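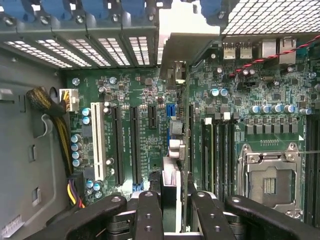 Desktop towers: drop-off, stripping and parts
Frequently asked questions, Pustbridge Computer Reuse

What do you take?
Desktop towers, working or dead. We don't take laptops, printers or CRT monitors. The limit is five towers per household per visit. Businesses with more than that should ring ahead.

Do I need to remove the hard drive first?
You can, but you don't have to. Drives are pulled before anything else is tested and are labelled with your job number. Tell us at the counter if you want yours back. We hold it for 20 days.

What comes out of a tower?
The drive, the memory and the processor, in most cases. The board stays in the chassis if the tower is going to be rebuilt. Small parts go on a moulded tray beside the case so that they stay with the machine they came from.

Why do you lay the case on its side?
The board is then flat and screws don't drop behind it. It's also easier to see which cables are still plugged in. We recommend doing the same at home.

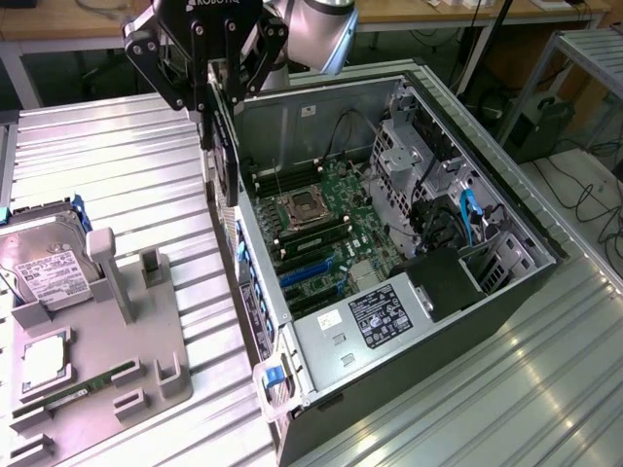

Renato Espiritu wrote in to say that he always takes a photo of the cabling before unplugging anything, and that it has saved him a lot of time with the front panel leads. We agree and have added it to our own job sheet.

Can I buy parts?
Yes. Tested memory is $13 a stick. Drives are sold only after they have been wiped. Processors are priced by model, so ask at the counter.

Do you post parts?
Only within Pesside. Pick-up is free.

How do I check on my tower?
Email Kenneth Belmonte at the front desk with your job number. Replies go out after 2 pm.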